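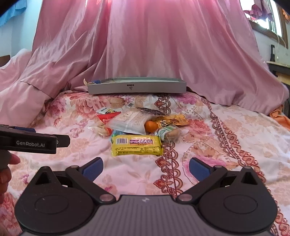 How to clear snacks from the bed and keep the sheet clean

Before you begin, bring one basket and a damp cloth. The work takes 17 minutes if you do it calmly.

1. Take the closed packets first and put them in the basket. Do not pull them over the sheet, lift them.

2. Opened packets go after. Fold the top two times and hold it upright – crumbs like to fall from the corners.

3. Small wrappers hide under bigger packets, so look there also.

4. If you have a satin canopy, move the folds away from the mattress and shake them softly. Satin keeps grease marks for a long time.

5. Gather the sheet from the four corners to the middle and shake it outside.

For a printed floral sheet I wash at 30 degrees, inside out. A chocolate spot gets cold water first, never warm.

Normand Carrier, 23/05/2026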